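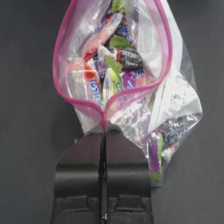

Assorted wrapped candy in a clear bag with a pink zipper seal.

December 22, 2021

Woklow Packs 2,000 Candy Bags for Enanby Winter Meals

ENANBY — Woklow, the neighborhood food pantry, has finished packing 2,000 bags of wrapped candy to go out with its winter meal boxes. Each household on the delivery list will receive one bag, plus a second if there are more than three children at the address.

The candy is a mix of chews, taffy and other individually wrapped pieces, packed in clear zip-top bags. Donations were collected from October on at 19 drop-off points, including both Juhl grocery stores and the Doltitano bakery.

"We used to put the candy straight into the box and it ended up under the potatoes," said Kenza Mansour, who runs the pantry. "Families asked for it to be kept separate."

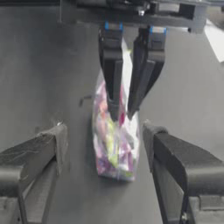

Boxes can be picked up at the side door of the pantry between 2 and 6 p.m. through the end of the month. Home delivery is open to anyone who signed up before the deadline — drivers will call first. Unclaimed boxes go back on the pantry shelves in January.

Households that need to avoid nuts, milk or gelatin should ask for a box without candy. Those boxes have dried fruit in its place.

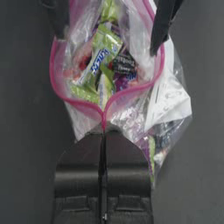 Woklow is still accepting sealed, individually wrapped candy for its spring boxes. Homemade sweets and opened packages cannot be used. Unused zip-top bags in the quart size are also welcome.

Media contact: Poul Hafstein, Woklow
Donations: Doina Shehu, Woklow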